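# Laying Out a Small Gear Plate Before You Assemble It

I love this part of a build! Give yourself an hour, clear a table, throw a cloth over it, and get everything out of its bags before you touch a single gear.

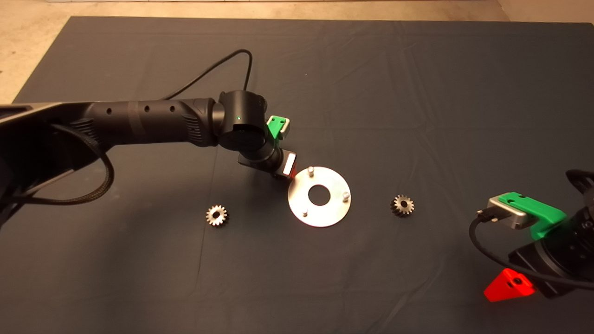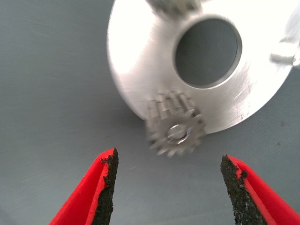 Small gears reward a slow start. My first set, a little Kindura kit, came with gears so tiny that I lost one in the carpet and found it in May. Now I always work on cloth, and I love a dark gray one like mine, with the silver plate lying flat on it so the big center hole shows up as a dark circle. Pull the cloth snug where the plate will sit (a few wrinkles farther out won't hurt).

## What you need

- a plain cloth, bigger than you think
- a soft brush
- a shallow dish for spare gears
- light oil and a toothpick

## Steps

1. Brush the plate on both sides, then run a clean fingertip around the center hole. Any grit there will find its way into the teeth later.
2. Check that each pin stands straight. Sight across the plate at eye level!
3. Lower the first gear onto its pin with two fingers. Let it drop under its own weight and never push.
4. Spin it. You want a free, quiet turn.
5. Add the next gear, rocking it slightly until the teeth slip together.
6. Touch a toothpick of oil to each pin. One drop is plenty.

If a gear binds, lift it off, turn it by one tooth and try again. Florante Calimlim taught me that one, and it has rescued me more times than I can say.

Leave the cloth down until the cover is on.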